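Two months with the Flerkusum two-arm kit

I said in April that I would write up the Flerkusum kit once I had used it enough to have an opinion. I have used it enough now.

Some background for anyone who missed the earlier post. Flerkusum doesn't make arms. They sell a kit that sits on top of a pair of arms you already own: two grippers, two wrist cameras, one overhead camera, a cable set, the mounting plates, and a year of their software, called Karik. You show the arms a job by moving them through it yourself, Karik records it, and after enough recordings you train a model and let it try. The kit cost me 672 dollars on the early order price. It's higher now. Shipping was extra and the box came with one corner crushed, but nothing inside was hurt.

I had been using a Zevach kit before this, and I'll compare the two where it makes sense.

Setup took me most of an afternoon. The plates went on without trouble. The manual has a page on cable routing that is too short, and I redid mine twice. On a two-arm table you need slack at the wrist or the cable pulls tight when the arm reaches across, and with too much slack the loop drags over whatever you're working on. I ended up leaving more than the manual says and living with the loops. The Zevach kit had clips for this. Flerkusum gives you a bag of plain ties.

Camera calibration was easier than I expected. You hold the printed card where the screen tells you, it beeps, and you move on. I did have to do it again after I moved the overhead camera, and Karik didn't warn me that the old numbers were no good. It just let the arms miss by a little. There should be a warning for that.

The job I've been using as my main test is a small storage one. There's a little oak cabinet with one drawer. One arm takes care of the drawer and the other handles the thing that goes into it. I picked it because it needs both arms at once, and because a drawer is a fair test of grip. If the gripper closes a little off center on a bar handle, the drawer comes out crooked and binds.

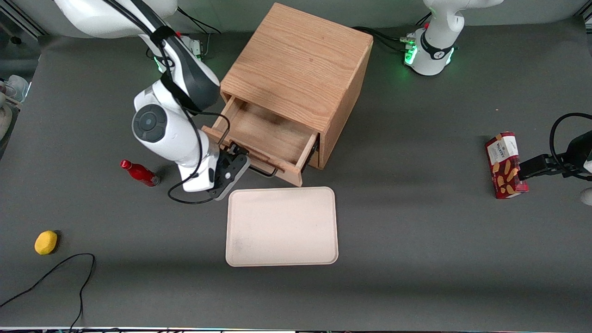

The grippers are the best part of the kit. The fingers are short and blocky, and I thought they would be too short when I opened the box, but short fingers flex less. My Zevach fingers were longer and bent sideways under a hard pull. These don't, at least not that I can notice. They come off with a small hex key, which is included, and a spare pair is included too. I haven't needed the spares.

Grip force is set in Karik on a slider, and it goes up to 500. The manual never says 500 of what. I wrote to support and was told it is a relative scale, so I found my own settings by trying things. Low for boxes, higher for the drawer. You can save them by name, and I'd suggest doing that early, because the slider goes back to its default after an update.

Recording is simple. Press the pedal, do the job, press the pedal again. If you make a mistake there's a discard button, and I use it a lot. My one complaint is that the review screen plays every camera at the same small size and you can't blow one of them up. For most jobs I only care about the wrist view at the moment of the grab, and I end up leaning in to the monitor.

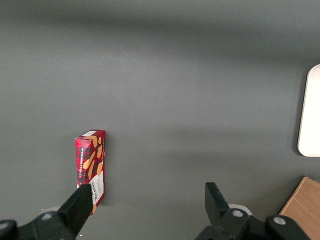 The wrist cameras deserve their own section, since they are what I get asked about the most. They sit low, so both fingertips are always in the picture, and the image is sharp enough for what I do. With the shortbread box between me and the rest of the table I can read "VANILLA SHORTBREAD" running sideways up its black strip. My old kit would have given me a red smear. Shadows on the gray tabletop come through as soft bands and don't seem to bother the training. Color is decent. The view is a bit narrow for my taste, and things near the sides get cut off sooner than I'd like, so I lean on the overhead camera for knowing where everything is.

Heat was something I wondered about with the cameras that close to the motors. After a long session they're warm to the touch and no worse than that.

Now the software. Karik is fine for recording and not as good for training. You can train on your own machine or send the job to their service, which is run by a company called Carhuamaca. I tried both. My own machine is slow, so the drawer job ran overnight. The Carhuamaca route was done by the time I'd had lunch, but you get 3 free runs with the kit and after that you pay per run. The price is on their page and I won't repeat it here because it has changed once already. I used up my free runs in the first week, and two of those were wasted on recordings I should have thrown out. Save them until you have a set you trust.

Results on the drawer job were mixed at first and are good now. The early model would reach for the handle before the other arm was out of the way. I recorded a fresh batch where I paused between the two moves, and that fixed most of it. Pulling the drawer open is reliable. Putting the box down inside it is less so, mostly when the box starts at a steep angle in the gripper. I think that's down to my recordings and I plan to do more of them.

Support has been polite and slow. My calibration question was answered in two days, the grip one took more than a week.

Would I buy it again? At the price I paid, yes. At the current price I'd want the cable clips in the box and a better review screen. If you already have a Zevach kit and your work is mostly picking up light things, I don't see enough here to make you switch. If you're pulling on handles or working with both arms together, the grippers alone make a real difference.

I still have to try the kit on the other pair of arms, and there's a Karik update due that is supposed to change how recordings are stored. I'm going to back mine up before I install it.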